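Millby Relays

The Millby Relays are an outdoor track and field meet held each June in the mill town of Millby. They are open to high school, club and unattached athletes, and are best known for a relay that uses no standard distance, a javelin runway that slopes the wrong way, and a starting time of 7:40 in the morning that has survived every attempt to move it. The meet is run by the Millby Harriers, a club whose members also make up a fair share of the entries.

Contents
1 Origins
2 Venue
3 Program
4 The Mill Relay
5 The Lurker
6 Rivalry with Orstead
7 Officiating and disputes
8 Catering
9 Records
10 See also

Origins

The meet grew out of a lunchtime challenge between two shifts at the Millby paper mill, who agreed to settle an argument about a parking space by running around the building. The day shift won. The night shift asked for a rematch at an hour when its own runners would be awake, and the resulting compromise, 7:40 a.m., fell between the end of one shift and the start of the other. The mill stopped running nights long ago, but the starting time remains in the rules of the meet, where it takes up a paragraph of its own.

For its first several editions the event was a single race with a picnic attached. Field events were added after a local teacher donated a shot, a discus and a pair of high jump standards, all of them left over from a school that had closed. The shot was later found to be underweight, and the early marks are listed separately under the heading "Old Shot." Several families in the town still prefer that list.

Venue

The meet is held at Millby Recreation Ground, on a track laid inside the boundary of an older cycling oval. Because the oval was there first, the track had to fit the space it was given, and the result has short straights and long, generous bends. Sprinters tend to dislike it. Distance runners tend to say it is fast, particularly those who have just run well on it.

The original surface was cinder. It was replaced with an all-weather surface in two stages, the home straight and first bend being finished a full season before the rest. The one meet held in between is remembered for the number of athletes who changed shoes during the 1,500 meters, a practice the rules did not forbid and now do.

The javelin runway climbs gently toward the throwing line. A survey of the ground confirmed the slope, which throwers had been reporting for years in stronger language. Turning the runway around would send the javelins toward the tennis courts, and the matter has rested there.

Seating is provided by one covered stand on the home straight and a grass bank opposite. The stand has a pillar in front of the finish line. Regulars sit on the bank.

Program

The program follows the usual pattern of a one-day meet, with sprints, hurdles, middle distances, jumps and throws for men and women. The 10,000 meters was dropped after it ran into the prize-giving for the third year in a row, and was replaced by a 3,000 meters, which has also done so once.

The pole vault starts first and usually finishes last. The landing mats are shared with Orstead and have to be back there by evening, so the last few heights are contested while a truck waits with its tailgate down. Vaulters have described this as motivating.

Entry is by mail or in person on the morning. Athletes entering on the morning are given whichever numbers are left over, and it is possible to run the 100 meters at Millby wearing 1,111, a number that hardly fits on a small sprinter and is quietly sought after by collectors of such things. The bibs were bought secondhand from a road race with a much larger field. The highest in the box is 1,325, though the meet has never had anything close to that many people in it, including spectators.

The Mill Relay

The Mill Relay is the oldest event on the program and the last to be run on the track. Teams of four cover a total of 1,325 yards, the distance of the original lap around the mill and its yard, and the reason the top bib is normally saved for the anchor leg of the winning team from the year before. The match between the two figures is a coincidence, one the club has been happy to leave unexplained to visitors.

The legs are unequal. The first runner covers the longest and the third the shortest, an arrangement taken from the positions of the four doors at which the shift workers once waited. Teams may choose their own order, and a good deal of thought goes into hiding a weak runner at door three. As most teams now do this, the third leg has become an oddly competitive race among people who had hoped to avoid one.

The baton is a length of steel pipe. Aluminum batons were tried for one year and judged too easy to hold.

The Lurker

"Lurker" is the local name for a runner who sits at the back of the field in the 1,500 meters until the last lap and then goes past everyone. The term was first applied to Tarek Radwan, a Harriers middle-distance runner who won the event four times in a row without leading any of them before the final bend. Radwan was said to be able to recognize most of his rivals from behind.

After his fourth win the club introduced the Lurker Prize, given to the athlete in the 1,500 meters who makes up the most places on the last lap. It was meant as an affectionate gesture. In its second year three runners began the last lap jogging side by side, each trying to be behind the other two, and the rules were changed so that only athletes finishing in the first six can win it.

Radwan later coached at the club and was known for telling young runners to go out hard and lead from the gun. He gave no explanation for this.

Rivalry with Orstead

Orstead, the next town along the river, holds a meet of its own later in the summer, and a points trophy is contested across the two. Orstead has a newer track, a level javelin runway and a stand without a pillar. Millby has won the trophy 23 times and Orstead 32, figures that appear in that order in Orstead's program and are left out of Millby's.

The trophy is a brass steam valve mounted on a block. It came off a mill boiler, and each town believes that the boiler was its own.

The closest result came when the two clubs finished level on points and the trophy was decided by the number of second places, a tiebreaker neither had known about until it was read aloud. Millby won. Orstead proposed an amendment the following week.

Officiating and disputes

Timing was by hand until fairly recently. The meet then bought a photo-finish system made by Nigatu, a small firm that had until then mostly supplied greyhound tracks. It worked well from the start, apart from a default setting that listed the first finisher as "Trap 1" on the printed results. Some winners asked for it to be left in.

The longest-running dispute concerns a women's long jump in which the pit had been raked before the winning mark was measured. The judges awarded the jumper an extra attempt, she jumped farther than anyone had been claiming for the first one, and the other finalists protested that she had been allowed to rest. The appeal was heard behind the stand and dismissed. Both versions of the result are still in circulation.

Catering

Hot food was served for many years from the mill canteen's old field kitchen, until its stovepipe came down during the heats of the 200 meters. Refreshments are now limited to tea, coffee, fruit and packaged snacks, sold from a table at the top of the bank. Prices are set in round numbers so that no one has to look for change, and have been rounded in only one direction.
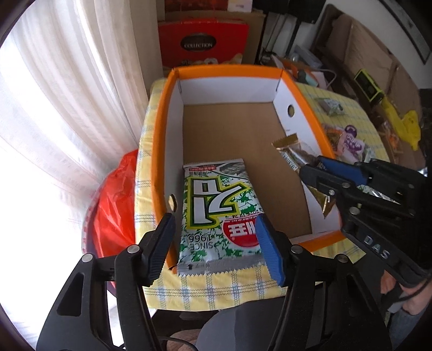
Records

Meet records are kept for all current events and for several that no longer exist, among them the 10,000 meters, the standing long jump and the sack race for officials. A record must be set during the meet itself to count. This clause was added after a high jumper cleared a best-ever height while warming down, in front of most of the judges.

The Mill Relay record belongs to a Harriers team anchored by Radwan, who took over the baton in fourth place and was reported to look pleased about it. No wind readings are kept for the sprints, although a flag on the roof of the stand is watched closely, and the men's 100 meters record carries a footnote that says only "flag."

See also

Orstead Summer Games
Standing long jump
Steam valve trophies
Unequal-leg relays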